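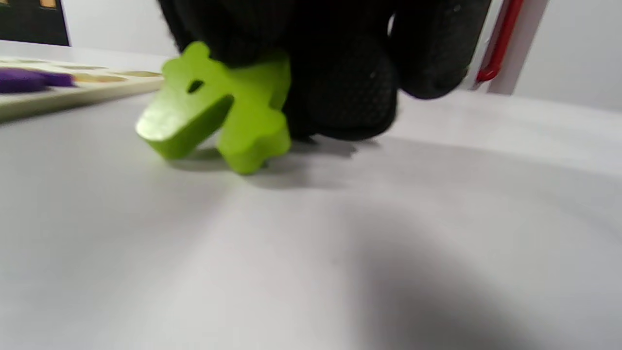
A lime-green piece in a gloved hand.

Draner wooden number puzzle: our review

We bought the Draner with our own money in April, after reading one too many claims that it would have a toddler counting in no time. I had my doubts going in and I still have most of them.

The price was $33, plus shipping. A plain tray puzzle from Ralter costs $20 at the same kind of shop, so the first thing I wanted to know was where the other $13 went. Some of it went into thickness. The pieces are chunky enough for a small hand to grab and they stand up by themselves, so they get used as little people as often as they get used as numbers. My daughter put the 4 to bed in a shoebox for most of a week.

The rest seems to have gone into the box, which promises "1,000 ways to learn". I found six, and two of those were sorting by colour.
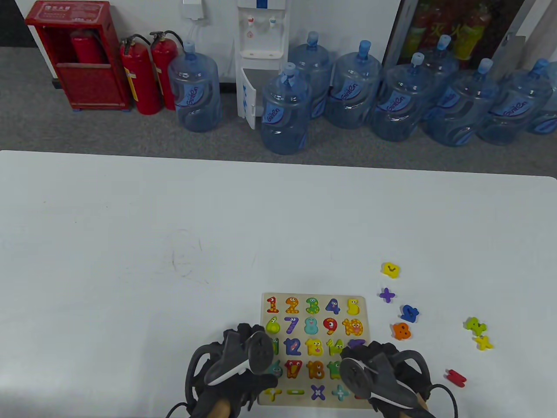
Page last changed: 21 May 2026

Does it teach counting? Not that I could see. Matching a shape to a hole is a fine thing for a two-year-old to practise, but you can do it perfectly without any idea what a 7 is for. The faces don't help. Each number has eyes and an expression, and my daughter gave them names long before she showed any interest in their order. The Berchtold version pairs every numeral with a set of pegs, and that's closer to what I'd call a maths toy, though the pegs are a pain to keep track of.

Finish is decent. The paint on ours has held up to being chewed, with one chip on the 9 after a drop onto tile. The slots were cut a bit tight – the 3 needed a proper shove for the first few days, which led to tears. It has loosened up since. I'd have liked a light sanding at the factory instead of leaving it to us.

There's no lid and no bag. For $33 I expected one or the other. We keep the whole thing in an old Vivent pillowcase and I've already fished the 1 out from under the couch twice.

The age label says 18 months and up. At that age ours mostly threw the pieces. Closer to two and a half it got real use, maybe ten minutes at a stretch, then back on the shelf.

If someone gives you one, keep it. If you're paying, I'd get the Ralter and spend the difference on a book with things to count in it.

Score: 6 out of 10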